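# Can a robot do my chores yet?

I promised my sister-in-law Ladan I'd stop ranting about this at dinner, so you get it instead.
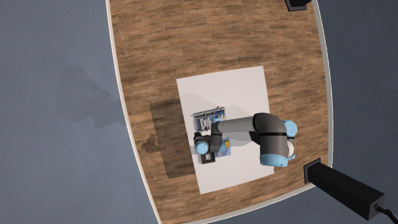 It started with the dishwasher. I was unloading it in September, grumbling, and I thought: people have been promising me a machine for this since I was a kid! I'd pay 3000 dollars tomorrow for something that put the forks away. Just the forks. I'm not greedy.

So I've been reading up (and pestering my friend Heino, who works at a shop in Grulthorpe that packs small parts all day). His take is that robot arms are great when the same thing shows up in the same place every time. Tip a box of mixed bits onto the bench and it gets hard fast. Picking something up is one problem, and putting it down the right way around in a container is a whole other one.

A lot of the practice happens in simulation now, where an arm can fumble a part all night and you don't have to sweep anything up. I love that idea. The catch, Heino says, is that the real bench has grease on it, and bad light, and somebody's coffee.

He timed himself sorting a small bin last week and it took him 18 minutes with the radio on. I tried the same kind of thing with my junk drawer and gave up after nearly 50, mostly because I kept finding batteries and wondering if they were dead.

So no, not yet, at least not at my house. The forks are still in the dishwasher, and Ladan is coming over at six.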